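The Burdale Correction

Soudabeh Abbasi was hired in March to find 35 millimeters. The 1437 survey of the Burdale canal, copied out by a monk with good handwriting and poor eyesight, gave the height of the upper lock sill. Her own level gave another. The Leitão estate would not release the water rights until the two agreed.

She set the instrument on the towpath at first light and ran the line again. Benchmark 154 was a brass pin in a church step. She read the staff, wrote the figure, reversed the staff, read it again. The closing error was two millimeters. The sill was still low.

In the evening she read the old survey at the inn. The monk had measured in Utura feet, and Utura had changed its foot twice. The first change was recorded in 1326. The second appeared only as a note in a tax roll, which gave the new length as that of an iron bar kept at Cosska.

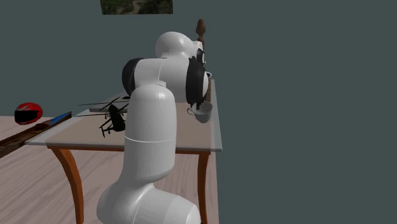 The bar was in the county records office, on the second floor, and the clerk brought it out in a felt sleeve. Soudabeh asked for somewhere flat. He had only the table with the curved legs, its top a pale gray that let a little light through, and she put her level on it and waited for the bubble. It settled one division off. She shimmed the low side with two index cards and laid the bar down.

She measured it five times. It was short. Multiplied up through the height of the lock, the shortage came to 34 millimeters.

She wrote 34 in the book and drew a line under it. Then she asked the clerk what temperature they kept the room at in winter.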